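Hand-held gripper tips for sink and kitchen recordings

Most of us collecting examples at Salldale started out knowing how to wash a cup and had to learn how to wash a cup with a gripper in each hand. These tips come from a season of recording kitchen jobs for the Piro learning system. They are written for people who already have a pair of grippers and a list of tasks, and who want fewer takes thrown out at the end of the day.

Before you start

Wipe both lenses with a dry microfibre cloth. Paper towel leaves lint and a damp cloth leaves streaks, and either one will show up in every take until somebody notices. Do it again after any job with running water.

Check the marker cubes. The printed faces should be flat, clean and fully stuck down at the corners. A lifted corner catches the light and the tracking starts to wander. If a face is scuffed, replace it instead of going over it with a felt pen.

Squeeze each trigger all the way and let it go a few times. The jaws should open to the same width every time. If one side feels gritty, there is probably dried soap in the slide. A soft toothbrush gets most of it out.

Charge everything the night before. A battery that reads 40 per cent at breakfast will not last until lunch.

Setting up the sink

Clear the bench of anything that isn't part of the task or part of the room. Soap, a cloth and a dish rack belong at a sink and can stay. Car keys and coffee mugs should go somewhere else.

Move the soap around between sets. If the bottle is always in the same spot, the system will learn the spot and not the bottle. Misaki Yoshida, who ran our November sessions, kept a simple rule of shifting one thing after every 13 takes. It might be the soap, the cloth or the side you stand on. She wrote each change on a strip of masking tape stuck to the cupboard door, and we still do it that way.

Leave the overhead lights alone once you have started. Turning a row off halfway through a set changes the shadows on the taps and makes the takes hard to compare. If you want a darker set, record a whole one.

Tall spouts are the thing most people bump. Practise the reach with the water off, coming in from the side with the jaws half closed, and work out where your wrist has to be before the recording begins.
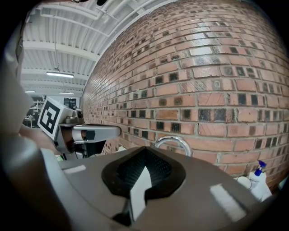

Both grippers up at the sink, with the spout and pump bottle against the brick wall.

Keep the two grippers in sight of each other as much as the job allows. It helps later when the left and right recordings are being lined up. You don't need to hold them unnaturally close, but if one hand drops below the bench or goes behind your back for a while, expect to lose part of the take.

Watch your elbows too. People new to this tend to lock them against their ribs, and the grippers end up moving in short jerks. Let your arms swing the way they would if you were doing the dishes at home.

Handling particular things

Pump bottles - press with the top of a closed jaw, straight down, and hold the bottle steady with the other gripper. Pressing at an angle tips a half-empty bottle nearly every time. Fill the bottle before you start and top it up between sets.

Cups and mugs - grip the wall of the cup, one jaw inside and one outside. Going for the handle looks tidier but the cup swings.

Plates - slide the plate to the edge of the bench until it overhangs, then take hold of the overhanging part. Trying to pinch a plate off a flat surface will chip the plate or the jaw tip.

Cloths - pick up a fold, not a corner. Drop the cloth in a loose heap so there is a fold to find.

Lever taps - push with the side of the jaw. Round knobs need a firm grip and a turn of the whole forearm, so do those early in the day while your wrists are fresh.

Water and the gear

The grippers will put up with the odd splash but should never go under the stream. Hold the item in the water and keep the gripper body above it. Use cold or lukewarm water only. Steam fogs the lens, and a fogged take can't be rescued.

Keep a dry tea towel over your shoulder and use it between takes. At the end of the session, stand the grippers on a rack with the jaws open and leave them overnight. Don't put them straight back in the case. We ruined the foam in a good Luvden case by packing it wet.

How much to record in one go

Short takes are better than long ones. Start with the grippers still, do the job once, finish with the grippers still. If you drop something, carry on and pick it up as you naturally would. Mark the take as a recovery in the log. Those are useful, and a set with no slips in it at all is not much like a real kitchen.

Stop after 39 takes and put the grippers down for a proper break. They feel light at nine in the morning and a good deal heavier by three. Tired hands cut corners, and you will see it in the way the cups get put down.

Our best day at the Miyazaki bench was 270 takes between four people, swapping over after each set. One person trying to match that would have been sore for a week.

Cleaning up

Copy the recordings off before you clean anything. Then peel the tape off the cupboard, stick it in the log book, rinse the sink and hang the cloths up. Spare marker faces are in the second drawer, in the flat tin. If you take the last sheet, print another one before you go home.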